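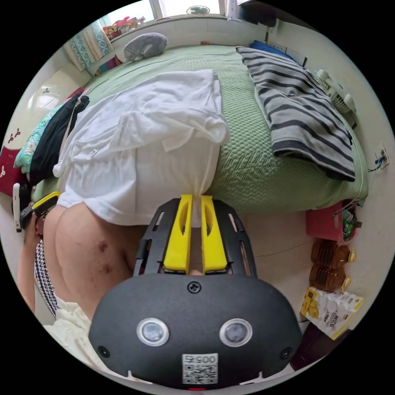

Week 4: Collecting demonstrations by hand
Instructor: Maribel Mamani

Last week we trained on the Korka set, all of it gathered on one clean lab table. This week we go where the laundry is! Cloth is wonderful material for a learner – a T-shirt never lands the same way twice, so every episode teaches something new.

What makes a good episode
Start with the fingers open. Pinch one fold of fabric, close fully, then lift at an easy pace. Keep your free arm low. If you lose the grip, keep recording and try again, as recoveries are some of the best examples we get.

Leave the bed as you find it. Other clothes, cushions, a striped shirt next to a plain one – all welcome.

For lab
Each pair records 39 episodes in at least two rooms. Note the gripper number in your log and upload to the Wodden folder by August. We hold out 9 episodes per pair for testing.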